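Firkgate opens simulated teaching bench for remote robot training

16 April 2018 – For immediate release
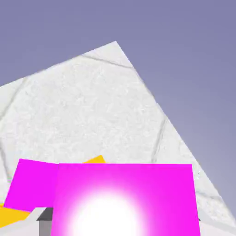
What is being launched

Firkgate has today opened its simulated teaching bench, a piece of software that lets a person show a robot a task by remote control before any real machine is switched on. The bench is called Rikine. It runs on an ordinary desktop computer and is offered first to small workshops and colleges.

The operator moves a hand controller and the gripper on the screen follows. Each run is saved as a demonstration, with the path of the arm, the opening of the gripper and the view from the virtual cameras stored together. The saved runs are then used to train the robot's own control program.

The first set of tasks uses plain coloured blocks on a pale stone-effect surface. The gripper fingers are shown in bright magenta so that operators can tell them apart from the yellow block when working close in. Users can change the colours in the settings menu.

Results from the trial

Rikine was tried out at Firkgate's Siltton site over the winter. In the trial, 29 operators recorded 389 demonstrations between them. Most had never driven a robot arm before. Of the recorded runs, 84 per cent were accepted for training without being trimmed or repeated.

Operators told the company that the close view from the gripper was the most useful one for the last part of a grasp, and the hardest to get used to. The arm can be slowed down for this stage with a foot pedal or a key on the keyboard. Several also asked for a way to undo the last few seconds of a run. This has been added to the version released today.

Teaching by hand

Some tasks are easier to show by holding the arm and moving it directly. For these, Rikine can read in demonstrations recorded by hand on the Tamuno, Firkgate's bench-top arm. Both kinds of recording use the same file layout and can be mixed in one training set. A run made by hand can be played back on screen and checked before it is kept.

Price and availability

Rikine is available from today as a download. A single licence costs £91 a year and covers one computer. Colleges may put the software on every machine in one teaching room under the same licence. Owners of a Tamuno arm will receive their first year free of charge.

A second set of tasks, covering stacking and sorting, will follow in June. It will be sent to all licence holders as a normal update.

Workshops and colleges that would like to try the bench before buying can book a half-day session at Siltton through the Firkgate sales office.

About Firkgate

Firkgate makes small robot arms and the software used to teach them. Its arms are built and tested at Siltton.

Ends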